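To: Dulura Produce Sharing List
From: Nestor Espiritu, Program Coordinator, Manalastas Center
Date: June 3, 2019
Subject: Re: Packing guidance for mixed fruit boxes

Dear members,

Thank you for the questions received in response to the draft packing guidance. The message from the Seltberg site is quoted in full further down, and each of its points is answered in order. Members who pack in the teal boxes with the white interior should read the section on mixed fruit with particular care.

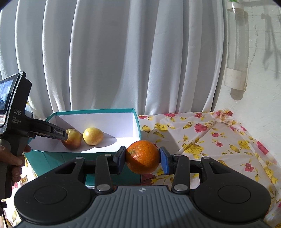
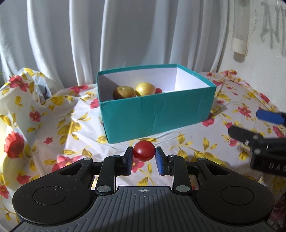

1. Mixed fruit in one box

Apples, oranges and small round fruit may continue to share a box. The heavier fruit is to be placed first, in a single layer, directly on the floor of the box. Small, soft fruit is added last and should never carry the weight of an apple or an orange. If the small fruit cannot be given a clear space of its own, please use a second box.

An orange with a blemish on the peel is acceptable for distribution, provided that the peel is unbroken and the fruit is firm under light pressure. The same applies to apples with uneven color. Mottled and pale fruit should be packed together with the rest. Households have told us more than once that they do not wish to receive boxes sorted by appearance.

2. The message from Seltberg

The following was received by the list and is reproduced with permission.

> Dear Mr. Espiritu,
>
> We have read the draft guidance and would like to raise four matters before it is adopted.
>
> First, the draft refers to "sound fruit" without stating what is meant. Our packers are setting aside oranges with brown or greenish marks, and by the close of the last session we had a full crate of them. We believe most were perfectly good to eat.
>
> Second, the side panels of the teal boxes crease when the boxes are stored flat under a load. We have been using the creased ones, but we would like to know whether this is permitted.
>
> Third, the draft requires that boxes be packed indoors. Our indoor room is small and is shared with the Nondside reading group. We would prefer to keep using the outdoor tables in fair weather.
>
> Fourth, may we line the boxes with newspaper? Some households have complained of ink on the fruit, and others have asked for the lining to be kept.
>
> With regards,
> The Seltberg packing site

3. Replies

On sound fruit: the wording will be amended. "Sound" will mean free of mold, open cuts and soft spots. Surface marks will be named in the text as acceptable. The crate described by Seltberg should be checked piece by piece and returned to the tables.

On creased boxes: a box may be used if it stands open without support and its floor is flat. Light vertical creases in a side panel do not affect its use. A box with a split corner or a floor that sags should go to recycling. The center holds 2,737 flat boxes from the December order of 3,000, and sites may request up to 100 at a time. Please store them upright on their long edge and place nothing on top of them.

On outdoor packing: the draft will be changed to allow it. Tables must be covered with a clean cloth, patterned or plain, and the cloth must be washed after each session. Filled boxes should be moved out of direct sun as soon as they are closed. Sites that pack outdoors are asked to bring the small, soft fruit to the table last and to keep it in the shade until then.

On lining: newspaper is to be discontinued. Plain white paper will be supplied with the next delivery of boxes, and its use will be optional. Seltberg may wish to ask its households once more which they prefer and to note the answer on the route sheet.

4. Handling

Two further points were raised by telephone and are recorded for the benefit of all sites.

Fruit should be lowered into the box and released at the bottom. Dropping an apple even a short distance can cause bruising that does not show until the following day. Small fruit should be held lightly at the sides and set down singly.

Boxes are not to be filled above the rim. The lids are shallow, and a box that is too full will press on the fruit when stacked. Please stack no more than four high on the delivery cart.

5. Comments on the revised text

The revised guidance will be sent to this list as plain text and posted at the Manalastas Center beside the sign-in sheet. Comments may be sent to the list or left in writing at the front desk. Kindly give the name of your site and the number of the section concerned. Sites that have no comments need not reply.

Requests for boxes should be sent separately, under their own subject line, so that they reach the stockroom without delay.

Respectfully,

Nestor Espiritu
Program Coordinator
Manalastas Center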